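8 de diciembre de 2022

Cuaderno del taller de novela negra, entrada larga (perdonad, hoy tengo la mano suelta)

Empiezo por lo que me traje a casa dando vueltas en la cabeza, que es el capítulo once de Rizwan. Ya sabéis que lleva desde agosto peleándose con ese capítulo y que en cada lectura le decíamos lo mismo, que el inspector llegaba a la casa de Bretwood sabiendo demasiado. Pues lo ha reescrito entero. Ha quitado la conversación con el farmacéutico, ha dejado la llamada a medias y ahora el inspector entra en la cocina sin tener ni idea de que la hermana ha estado allí esa misma mañana. Qué diferencia, de verdad. Me lo leí dos veces seguidas, la segunda en voz alta, y en voz alta aguanta igual de bien, salvo el párrafo de la lluvia, que sigue siendo demasiado largo y que él quiere mucho, así que habrá que írselo diciendo poco a poco.

Notas sueltas de la lectura, tal como las apunté:

- La hermana habla mejor cuando está enfadada. Cuando se pone triste suena a carta.
- «El silencio se podía cortar» fuera, por favor. Maritza lo subrayó tres veces.
- Falta saber quién cerró la verja. Rizwan dice que se sabe en el quince. Yo creo que en el quince ya no me acordaré de la verja.
- El perro. ¿Dónde está el perro después de la página 133? Lo echo de menos, y además tendría que haber ladrado.

Lo del perro nos llevó casi media tarde, y no me arrepiento. Anjani defendía que un lector de novela negra está contando perros, puertas y relojes todo el rato, aunque él mismo no se dé cuenta, y que si el perro desaparece el lector sospecha del autor y deja de sospechar del asesino. Wahyudi decía que exageraba y que en la vida los perros están durmiendo casi siempre. Los dos tenían razón, creo yo, y por eso propuse que el perro estuviera durmiendo, pero que alguien lo viera dormir. Una sola frase. Rizwan la escribió allí mismo en el margen y quedó estupenda: «El perro abrió un ojo, la reconoció y volvió a cerrarlo». Y claro, con eso ya sabemos que la hermana había ido otras veces a la casa. A veces una tarde entera de discusión cabe en una línea, y da un gusto tremendo verla aparecer.

Ahora lo mío. El manuscrito va por las 321 páginas y debería andar por las 295, que es lo que prometí en agosto delante de todos y que Zulkifli, con su buena memoria, me recuerda cada vez que puede. He probado a quitar el prólogo. Lo he quitado, lo he vuelto a poner, y esta mañana lo he quitado otra vez. Mi problema con el prólogo es que es lo primero que escribí y le tengo cariño: la señora Baster en el andén, con el abrigo verde, esperando un tren que el lector sabe que no va a llegar. Pero el capítulo uno empieza mucho mejor sin haberla visto antes, porque entonces cuando la nombran por primera vez («la Baster, la del segundo») es una vecina cualquiera y no una muerta. Me cuesta, pero es así.

Lo que sí he hecho, y creo que para bien, es cambiar quién narra la segunda parte. Antes la contaba el sobrino, que era simpático y que no servía para nada. La cuenta ahora el marido, en primera persona, y he descubierto que me lo paso muy bien escribiendo a un hombre que miente sin levantar la voz. Pide disculpas por todo menos por lo importante. Dice «mi mujer, que en paz descanse» en la primera línea y ya no vuelve a llamarla por su nombre hasta el final. Se lo leí a Maritza por teléfono y se quedó un rato callada, y luego me dijo que le daban ganas de lavarse las manos. Lo tomé como un elogio enorme.

Dudas que tengo con esta voz, por si alguien me las quiere pelear:

Primera, cuánto tiempo se puede estar dentro de la cabeza de alguien así sin cansarse. Yo he calculado 25 páginas seguidas y después un respiro con la policía. Anjani haría tramos más cortos. Wahyudi no haría respiro ninguno, pero es que Wahyudi disfruta mucho sufriendo.

Segunda, si el marido debe ser gracioso. A mí me sale gracioso sin querer, sobre todo cuando habla de la suegra y de sus tapetes - y luego me siento fatal por haberme reído. Sospecho que por ahí va la cosa y que no debería limarlo, pero en la escena del funeral se me fue la mano y parece que estuviera contando chistes en un bar. Esa hay que rehacerla.

Tercera, el dinero. Todavía no está claro por qué lo hace. La herencia es poca cosa, la casa de Chin ni siquiera está a su nombre, y en el capítulo diecinueve dice que nunca le importó el dinero, cosa que el lector se tiene que creer y a la vez no. Voy a probar a que la razón sea más pequeña y más fea, algo de una humillación de hace muchos años en una cena. Tengo la cena medio pensada. Hay una sopera. 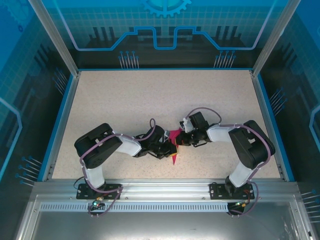
También tengo que decidir qué hago con el sobrino, que se ha quedado sin trabajo. Podría fundirlo con el cartero, porque los dos entran y salen de la casa y los dos se enamoran de la misma persona, y así me ahorro un nombre y unas cuantas páginas. Zulkifli opina que el cartero está perfecto como está y que no lo toque. Le hago caso de momento, aunque las páginas tienen que salir de algún sitio.

De Zulkifli, por cierto, leímos el cuento del faro, ya sin el sueño inicial. Gana muchísimo. Queda pendiente el título. «Skarkex» es el nombre del barco y a él le suena misterioso; a Maritza le suena a producto para las cañerías, y desde que lo dijo a mí también, lo siento en el alma. Le propusimos que lo llamara como la última frase, pero la última frase tampoco está cerrada, así que seguimos igual. Lo bueno es que el farero ya no explica el crimen. Lo deja caer, se pone la chaqueta y sale. Yo habría recortado también lo de la chaqueta, pero perdí la votación y lo acepto deportivamente.

Anjani no trajo páginas nuevas, trajo un esquema con todos los horarios de su novela en un rollo de papel que tuvimos que sujetar con tazas. Encontramos un error en el horario de la enfermera: no puede estar en el hospital y en la gasolinera a la misma hora. Se disgustó un poco y después se le ocurrió que a lo mejor la enfermera está mintiendo, y se puso tan contenta que dejó de escucharnos y se pasó el resto de la lectura escribiendo. ¡Ojalá me pasaran a mí esos errores!

Para la próxima vez:

- Rizwan: capítulos doce y trece, y el párrafo de la lluvia a la mitad.
- Maritza: el interrogatorio, esta vez sin acotaciones, a ver si se sabe quién habla solo por cómo habla.
- Wahyudi: lo que quiera, pero que traiga algo, que lleva dos lecturas solo opinando (muy bien, eso sí).
- Zulkifli: título.
- Anjani: la enfermera.
- Yo: la cena de la sopera, el funeral sin chistes y el prólogo guardado en un cajón donde no lo vea.

Se me olvidaba: el ejemplar subrayado de las cartas que nos pasamos lo tengo yo, no lo busquéis más. Le falta la cubierta, pero ya le faltaba cuando me llegó.

Última actualización: añadida la frase del perro, corregido el reparto de tareas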